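Brarnix Spelling Quest: Teacher Set-up Guide
Section 3: Creating a class and assigning word lists

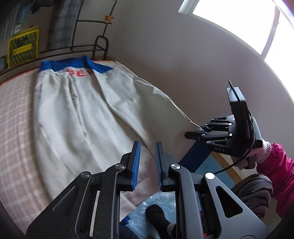
Figure 3. Gripper with blue ribbed pads, open over an off-white cloth on a bed.

Before you begin, make sure that your school licence has been activated and that you have your six-character school code. The code is printed on the welcome letter sent by Grustska.

3.1 Creating a class

1. Sign in to the teacher area and select Classes.
2. Select New class and enter a class name. Pupils will see this name when they sign in.
3. Choose a year group. The year group sets the starting difficulty and may be changed later.
4. Add pupils by typing their names or by uploading a register. A register may contain up to 500 names.
5. Select Save. A picture password is created for each pupil.

Note: First names and an initial are sufficient. Please do not enter dates of birth or home addresses.

3.2 Assigning a word list

1. Open the class and select Word lists.
2. Choose one of the 272 ready-made lists, or select Create my own.
3. Select the games in which the list will be used. Padard Harbour practises silent letters; Requena Caves practises plurals and word endings.
4. Set a closing day, for example Friday, and select Assign.

Note: Own lists must contain at least 3 words. Words with apostrophes are accepted, but hyphenated words are read aloud as two separate words.

Caution: Removing a list while pupils are playing ends their current game, and tokens collected in that game are lost. Remove lists outside lesson time wherever possible.

3.3 Checking sound

Spoken words play automatically at the start of each puzzle. If no sound is heard, check the volume on the pupil's device and then reload the page. If message 704 appears, the school network is blocking audio files and your network manager should be informed.

For printing picture passwords, see Section 4.

Guide prepared by Cayetano Escobar, Schools Support. Revised November.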